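Totum soft gripper pads, pair, black
Reviewed 8 May 2020

Bought for a high school robotics club. We paid 390 for the full Totum kit, which is the two pads, the mounting plates, a bag of screws and a printed sheet of instructions. Replacement pads are sold separately at 40 a pair. The order came from Siddiqui and arrived in April with everything in the bag.

Our students are working on a tabletop sorting project they named Ekotance. The arm picks up small items and drops them in a bowl. Before this we used hard printed fingers from Wandudwood. Those were cheap and they held their shape, but they slipped on anything round and left marks on softer items.

Fitting the new pads took 20 minutes. The screw holes lined up on the left side. On the right we had to loosen the plate and shift it before the second screw would start. The sheet shows this step in one very small drawing and it could be clearer. You need your own hex key.

Grip is good. Foam balls, bottle caps and erasers all come up without much tuning. Coins and flat washers do not, and the students ended up leaving those out of the sorting list. The tips are rounded, so they ride over thin things on a smooth table.

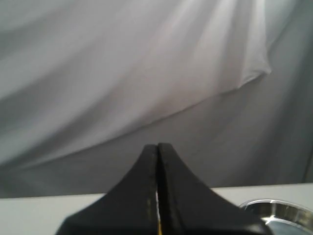

Pads nearly closed over the white table, metal bowl at right.

The surface picks up scuffs along the inner edges. It hasn't changed how they hold, but anyone who wants them to look new will be disappointed. Wiping with a damp cloth takes off dust and not much else.

The pads are wide at the base. If your bowl or bin sits close to the pick area, leave extra room on the way down. We bumped the rim several times in the first session and raised the approach height in the program. A wrist camera also loses a good part of its view to them, so the students now take their position reading before the arm drops.

The warranty is 2 years on the plates and does not cover the pads.

Four stars. One off for the instructions and the missing hex key. We would buy the replacement pads again.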